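About > What We Do > The Two-Arm Cell

Thursday, July 28, 2022 | By Violeta Escobar

Filed under: Our Shop, Maintenance

Kalluveck sets up and maintains small robot cells for companies that don't have a robot technician on staff. We started in February with one customer and one bench. Most of our work is still on bench-size machines, and we plan to keep it that way.

The cell we know best is our own. It has two black arms over a white tabletop, and we call it Ister. We use it to check parts, train new people and try out a repair before we do it at a customer's site. Myroslav Stasiv built it and still does most of the work on it.

Setup starts with the table. It gets leveled and bolted down, then the arms are mounted and each joint is brought to its zero position. Cables come next. Each one needs enough slack for the wrist to turn fully, and the loop has to stay clear of the fingers. Mostafa El Khatib moves both arms by hand through their whole reach before the power goes on. If a cable pulls tight anywhere, he moves the clamp and starts over.

After that we run the arms over ordinary objects. A plain carton is good for checking finger height, and a set of plastic drawers is good for checking reach at different levels.

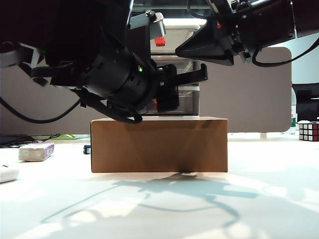

The two arms over a closed carton on the Ister table.

Regular care follows a log. Every 171 hours of running time we wipe down the grippers, check the finger screws and look over the cables where they bend. At 2,000 hours the wrist comes off and the bearings are inspected. We have replaced four gripper fingers on Ister so far, all on the left arm. Joon-young Hong keeps the log and orders the spares, and he will send customers a blank copy if they want to keep their own. 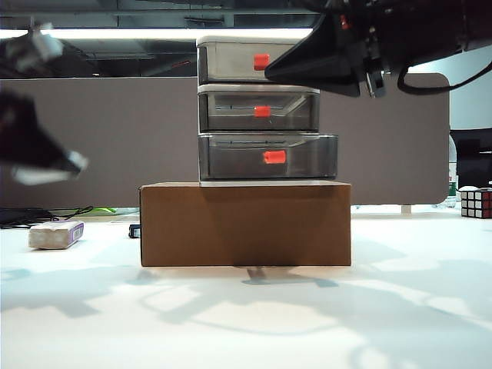
When an arm is repaired, it doesn't go straight back to work. It runs at low speed first, and we compare its positions with the numbers recorded at setup. A small error is usually a loose mount. A larger one means the joint has to be zeroed again, and that takes most of a morning.

We look after cells for Woltwood and Tkachenko on the same schedule, with the hours adjusted for how hard the machines are run. Last year's gripper design and this year's take different screws, so please have the serial number ready when you call. Service visits are booked through Ivana Espinoza at the front office.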